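Welness update for Oyelaran, January

Quick one, full report to follow with the receipts. Sewing and home decor course is running, 40 enrolled against a target of 50. Ralena evening group is full, mornings slow. Fabric order came in short again so the cushion unit moved back 2 weeks. Still owed a credit for 200, chasing.

Pattern design unit went well, lots of florals, teal is popular. Samples due at the Skareo open day, table not confirmed yet. 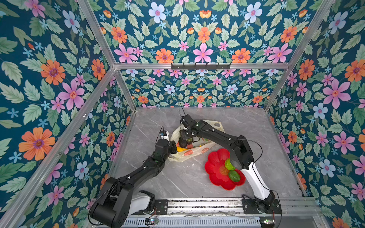

Report by Nusrat Usmani
Welness, course lead

Wallpaper unit next, daisies and all. Need a decison on the second tutor before we open spring sign-ups. Daniyal Marwat has the budget sheet, ask him for the latest.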